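**Furnar opens orders for Gridura, a two-arm bench cell for sorting and handling work**

Furnar today opened orders for Gridura, a tabletop robot cell with two arms, an aluminum frame and a software package for teaching and repeating handling tasks. The cell is meant for repair shops, returns desks, training centers and small labs that want to try automation on mixed items before committing floor space to it.

Gridura ships as one unit. The arms come mounted and wired to the front rail, and the control electronics sit below the work surface. Furnar says two people can place the cell, connect power and network, and run the built-in check in a single morning.

"Most of the shops we talk to don't have a production line," said Lindiwe Buthelezi, head of product at Furnar. "They have a bench, a stack of boxes and a lot of odd items coming across it. We built Gridura for that bench." 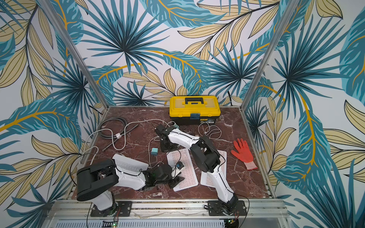
Gridura is sold for work where the items are not laid out in trays or held in fixtures. Each arm can be taught separately, or the two can be taught together for tasks that need one gripper to hold and the other to move. Returned computer accessories are a typical load: keyboards lying at different angles, small power adapters, long white cable winding across the tabletop, and a toolbox sharing the same space. An arm may have to hold a small part just above one keyboard while the other reaches over a second keyboard toward the back of the table. The software lets an operator set no-go areas for each arm and change them between jobs.

Tasks are taught by demonstration. An operator guides the arms through the job, marks the start and end of each attempt, and discards the ones that went wrong. Furnar recommends 42 good demonstrations for a simple pick-and-place job and more for anything involving cable. The standard package stores up to 2,000 demonstrations on the cell itself, and they can be exported without a subscription.

The walls and work surface can be changed. Customers may order plain panels or fit their own printed coverings and tabletops, and the setup tool includes a short routine to run again after any change to the background.

Botha, a repair and resale company, used a pre-production cell for 10 weeks on its incoming accessories bench. Hendrik Nkosi, operations manager at Botha, said the arms were most useful for clearing and grouping items ahead of inspection.

"Keyboards and chargers were fine after the first few days," Nkosi said. "Loose cable took longer, and we still have a person do the tangled ones. Changing a gripper finger takes one screwdriver, and we did that ourselves."

Furnar made several changes after the Botha trial. The cable path along the arms was shortened, the emergency stop was moved to a separate box with a longer lead, and the software now saves its place if a job is paused partway through.

The base package includes both arms, grippers, frame, walls, work surface, controller and one software license. Spare gripper fingers, a second operator license and on-site training are priced separately. Donetti will handle sales and service in Europe, with parts held at its own warehouse. Cinzia Vitale, who runs the service desk at Donetti, said replacement arms will be sent out already calibrated.

First deliveries are planned for October. Orders placed now have a lead time of roughly 7 weeks after that date, depending on the panels chosen. Schools and training centers can ask for a separate price list.

**Press contact**
Ntombi Molefe, Furnar press office

**Orders and demonstrations**
Tumelo Pillay, Furnar sales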